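From: Natália Vávra
To: predadeck-data
Date: June 10, 2024
Subject: Re: shirt episodes, what counts as a keep

Tatiana Havlíček wrote:
> We have 463 shirt episodes in the Drultov folder and 330 passed review.
> Are the rest rejected for the grasp or for the video? I need to know
> before I write the loader.

Mostly for the video. If the wrist view loses the grasp point for more than 40 frames, the episode goes out, even when the overhead view is fine. Stills from the striped shirt, two from over the table and two from the wrist:
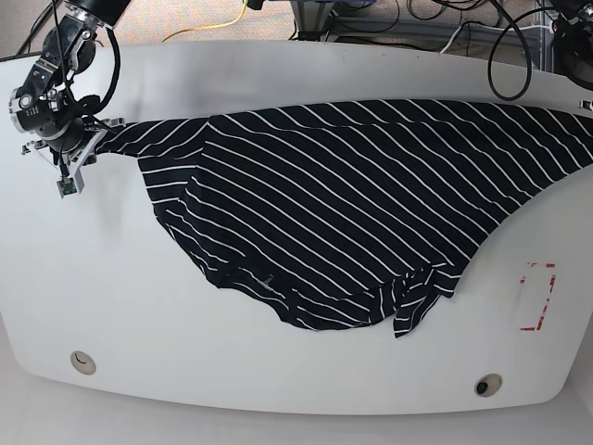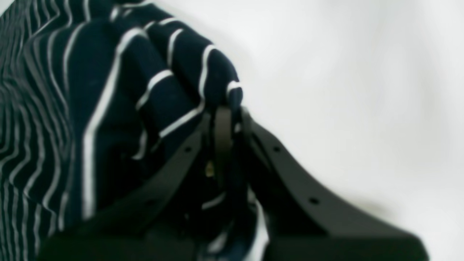
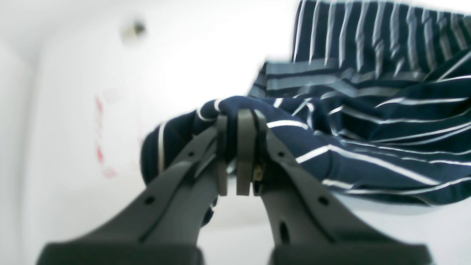
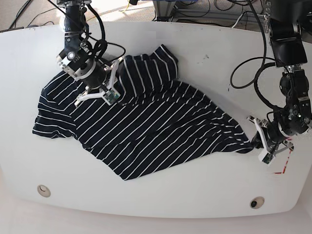 Please don't filter on garment shape at the start. Bunched starts are wanted - the last policy only saw flat ones and stalled on anything else. One-arm and two-arm grasps stay in the same set, with the arm field filled in.

Rejected episodes are kept under Hájek, with the reason code in the log. The target is 2,020 keeps by August. Ernex gets the split after that, so the loader can wait a week.

Natália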